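Wrist camera finds the block but the grab lands off to one side

Asked by Mbali Kekana
3 answers

I have a small arm with a two-finger gripper on a bench in our shared workshop. The camera is on the wrist. The script thresholds by color, takes the center of the blob and moves the arm over it. Pink is off to the left by up to 10 mm. Green is better in the middle of the bench and bad near the sides. I redid the hand-eye calibration on Sunday and nothing changed. Typical view before a grab:

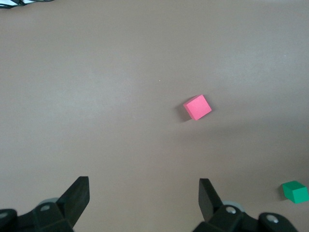

My script outputs one x,y point and no angle, so the fingers always close in the same direction. I could add rotation if that matters. With the pink one turned like that I suppose they would meet corners. Exposure is fixed at 3,000 microseconds. Python, OpenCV, Ilon driver board.

Answer from Weidong Guo
Accepted

Two separate problems, I think.

Your blob probably includes shadow. The dark one is left and lower left of the pink block, same side as your error. Save the mask and look at it. Raise the minimum saturation until the shadow drops out. Then use minAreaRect on what's left and send the angle to the wrist.

For green, throw out any blob that touches the image border. Yours runs into the right edge, so the center you compute isn't the real center. Move over, take another picture, compute again.

Answer from Dardo Ulloa

Get a depth camera.

Answer from Diarmuid Daly

Agree with Weidong on the mask. Also check that you're using the height of the block top when you convert pixels to mm. I used the table height for months and everything was off by a bit, worse toward the sides.

Comment from Mbali Kekana

Mask had a big chunk of shadow in it. Fixing the angle next.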